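Venthorpe, May 19, 2018

**Fodent sets aside money for second robot work table**

Fodent will buy equipment for a second robot work table at its Venthorpe workshop in the next budget year, the company told staff this week. The order is to be placed in October, once quotes from two suppliers have been compared.

The existing table is used to develop handling routines for bars, cafes and small kitchens. It has been booked for most of the spring, and teams working on glassware and food preparation have had to share it in shifts. Booking requests for the past quarter came to 96, and 30 of those were turned down or moved to a later week.

"We were paying people to wait for a table," said Thomas Dal Bello, who runs equipment planning at Fodent. "The arms get most of the attention when we talk about cost, but the hours lost to clearing one job off and setting up the next one had become the larger figure."

Changing over from one job to another is slow work. Boards, bowls, trays and glasses have to be put out in agreed positions, and the arms checked before anyone starts. When the next team needs a different layout, all of it comes off again. 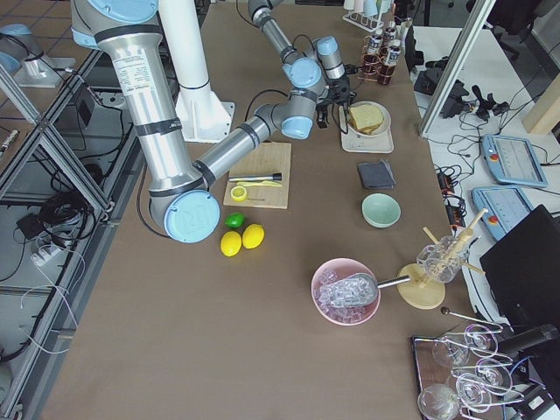
*Robot arms over the work table, with citrus fruit, a bowl of ice and stemmed glasses set out.*

Under the plan, the second table will be fitted out for glassware only. Food preparation will stay where it is. Dal Bello said splitting the work this way should let both teams leave their layouts in place overnight, something they have not been able to do since the winter.

The two firms asked to quote are Mustau and Marras. Mustau has offered a complete package that includes the arms, table, controllers and installation. Marras has quoted for the arms and controllers alone, leaving Fodent to build the table and frame in its own shop. The Marras price is lower, but it does not include labor, and the workshop has a backlog of its own. Neither price has been made public.

Both suppliers have been asked to revise their figures to cover spare parts for 3 years. Grippers and cables were left out of the first round of quotes. In the last budget they were charged to general supplies, and that line ran over before the year was half done.

Support items will have a separate line this time. It will cover power strips, camera mounts, laptops, emergency stops and cable trays, along with the glasses and kitchen goods used in the work. Breakage of glasses is to be recorded by job so that the teams can be charged for what they use. Fresh fruit, bread and ice will go on being bought locally and paid for from the weekly account.

Floor space is the other open question. The room next to the present workshop is large enough, but its wiring would have to be upgraded and its floor checked before a table could be bolted down. An electrician has been asked for a price. If the work costs too much, the second table will go at the far end of the present room, and the storage shelves there will be moved to the loading area.

Leasing was considered and dropped. Dal Bello said the terms on offer would have required the company to return the arms in their original condition, and teams often drill, bracket and refit their equipment as a project changes. Used arms were also looked at. The ones available came with older controllers that do not run the programs now in use.

Three more operators will be trained before the new table opens. Two are expected to come from the packing side of the business and one will be hired from outside. Training will be done on the present table in the early mornings, before the regular bookings begin, and the cost has been included in the plan.

Staff who use the table have been asked to send in lists of what they need, with part numbers where they have them. Requests for extra cameras should be listed separately, as they may be bought sooner out of money left from the current year.

Fodent expects to choose a supplier by the end of the summer. Delivery would follow in the winter, and the second table would be ready for bookings in the spring. Until then the present schedule stays in force, with glassware in the mornings and food preparation in the afternoons.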